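Home Papers Notes Contact
Shares 30 Comments 5

4.2 Where the small things sit while other work goes on

I should say straight away that I came to this part of the study expecting to write about cupboards. We'd asked the workshop kitchens in Tanner and Bornen to keep a simple diary of what got picked up, where it was put down and what had to be shifted to make space for it. Across both sites we ended up with 513 entries, and when I sat down to read them (it took me most of December) very few were about cupboards at all. They were about worktops.

A worktop in a shared room is never just for food. People mix, rest and sort things on it, and they also lay down whatever is too big for anywhere else. Our diary keepers called these big flat things "sleepers", a word I liked so much that I've kept it. A sleeper takes up one end of the counter and everybody learns to work at the other. Figure 3 gives an idea of how close the two kinds of work can get: a bowl and spoon in the hands, a covered panel lying flat on the steel. 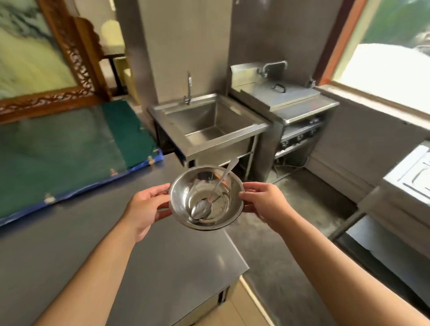 What surprised me was how seldom anyone moved a sleeper. In the Bornen diary it happened only 5 times, and each time the writer grumbled about it! Far more often people simply held on to what they were carrying - a bowl, a cup, a folded cloth - and looked for a free patch further along. I've called this "carrying over" in the Plistis coding sheet, and it turned out to be the code I used most.

Carrying over costs very little when the thing is small and can be held in both hands. It gets awkward with anything hot or heavy, and several entries mention going back for a second trip. One Tanner writer put it nicely: "I don't mind the board being there, I mind not knowing for how long."

Figure 3. Bowl and spoon held over a steel counter, with a covered panel at one end and a sink behind. Tollemar kitchen study.

I come back to that question of how long in 4.3, where the sleepers are sorted by the number of days they stayed put.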